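The Slow Road to Terdale

Walk into Terdale on a Monday morning and you'll smell the beans before you see a single kitchen. This is a town that takes its bean stew seriously (there are 23 kinds of dried bean at the Romberg store, and I wanted all of them!), and the cooks here will happily talk for an hour about soaking, salting and when to add the onion.

Most start the night before. The beans sit in plenty of water, get rinsed at breakfast and go on low with a bay leaf and a ham bone.

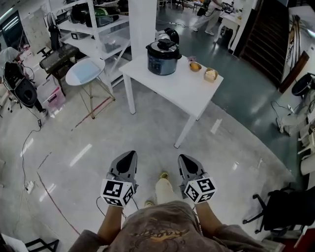 Salt at the start, never at the end, is how Zihan Xu tells it, and anyone who says it makes the skins tough hasn't tried it with a good fresh bean.

I tried it at home with a bag of Emia whites, and wow, the flavor goes all the way through. Every January the town holds its stew supper, and last time 396 bowls went out the door in one evening, with cornbread, pickled peppers and a very loud brass band.
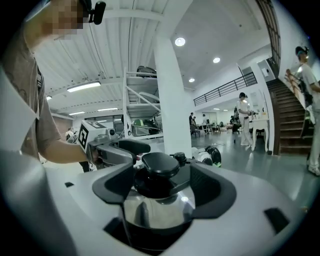

A lidded pot with a round black knob.

Leftovers are even better. Thin them with stock, add greens and eat them on toast.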